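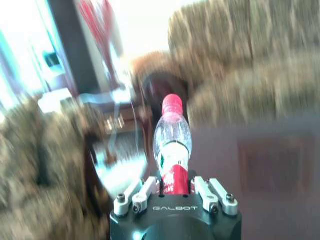
2. Drinks in the living room

In this chapter we write about the water bottle, which was the most common thing left behind in the living rooms we visited. Sawsan Dabbas made the visits in September and I wrote the notes.

The bottle is narrow and clear, with a red cap and a red part on the label. A bright cap is easy to find in a room with brown and beige furniture - our families told us the same. The clear part is harder to notice, mostly beside a patterned sofa.

We asked each family where an open bottle should go. Two of them said the kitchen, the others had no fixed place. In the Korkik plan we therefore propose a small tray near the sofa, at the height of the seat. The cost of the tray is in chapter 9.

Faraji Sang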